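4.2 Who is "a source", anyway?

I should own up that I've read gossip columns since I was at school, so going through 251 breakup stories for this study was hardly a punishment. What I wanted to know was who gets to speak in them. The stars themselves almost never do (their publicists do, a bit, usually to say they won't be saying anything), and the gap gets filled by friends, insiders, onlookers and my favourite, the "pal close to the couple".
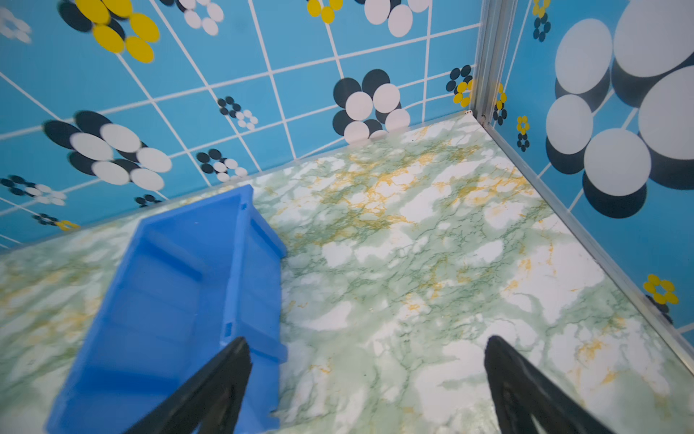

What did I count as an unnamed source?
Any speaker given words or opinions in the story without a name, so an "insider" went in and a named publicist stayed out.

Mogens Kragh and I coded the stories separately and then compared notes, which was noisier than it sounds! We fell out over 15 of them, mostly where a pal turned into an insider halfway down and we couldn't agree whether that was one person or 2. The Clumcombe pages were the worst for this. Haldane, bless it, at least sticks with one label to the end.

Figure 2. Blue plastic storage bin on a green-and-white marbled surface.
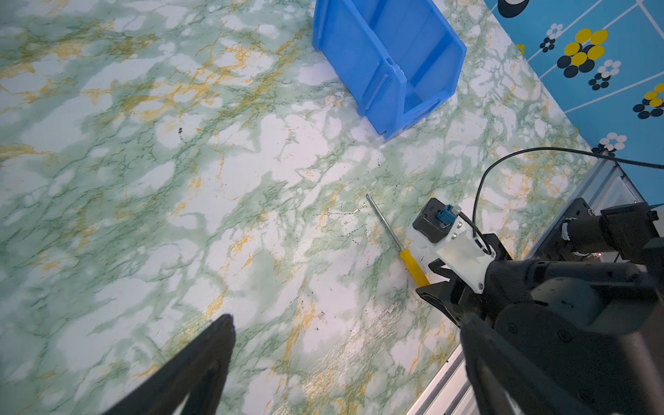 The other thing that kept catching my eye was the verb. Friends "worry", insiders "reveal" and onlookers "spot", and you could nearly guess the label from the verb with the rest of the sentence covered up. Skarkero's writers like "dished" for everybody, so I've left that one out of the verb table and put it in a note.

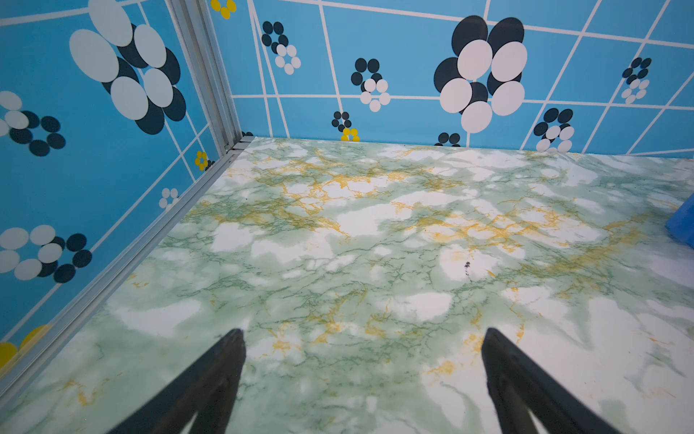
Do denials make the unnamed friends go quiet?
Not for long, in these stories: the friends came back in the follow-up, often sadder and with more to say about the holiday house.

I'd half expected a denial to finish a rumour off. On the Ciriden pages it mostly got a new headline with a question mark on the end, and I come back to those question marks in the next section.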